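Ironing Without an Ironing Board

My ironing board shrieked when opened, pinched when closed and fell on the cat twice. It went out with the trash in December, and I have ironed on the table ever since. The shirts look no worse, though they had a low bar to clear.

You need a solid table, a thick cotton blanket folded in 2, and a plain cotton sheet over the top. Skip anything with foam in it. Foam melts, and then you own a table with foam on it. If the table has a finish you care about, put a wool blanket underneath as well, and keep the steam low.

Pull the blanket flat before the sheet goes on. A ridge in the blanket will print itself across the back of a shirt with more precision than you ever managed with a crease. The top layer is less fussy. A few soft ripples will smooth out under your palm, and you can tug it straight as you go.

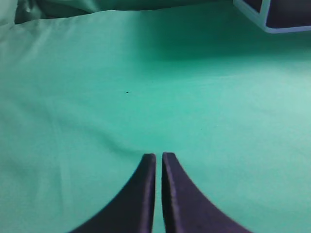
Green is asking for trouble under a white shirt, according to one reader, who lost a good pillowcase to a new cloth that hadn't been washed first. Fair enough. Wash any colored cover before it meets steam, then press a damp white rag on one corner for 30 seconds. If the rag comes up tinted, wash the cover again.

For collars, start at the points and work toward the middle, or you'll push a little pleat out to the tip where everybody can admire it. Cuffs go inside first. Sleeves I do last and badly.

Heavy linen wants to be damp. Roll it up in a towel for some 7 minutes, which is also how long it takes me to find the spray bottle. My Trestov iron has a linen setting that appears to be meant for welding, so I stay one notch under it.

When you're done, let the whole stack cool before folding it away. Mine lives on top of the linen closet, where it makes no noise at all.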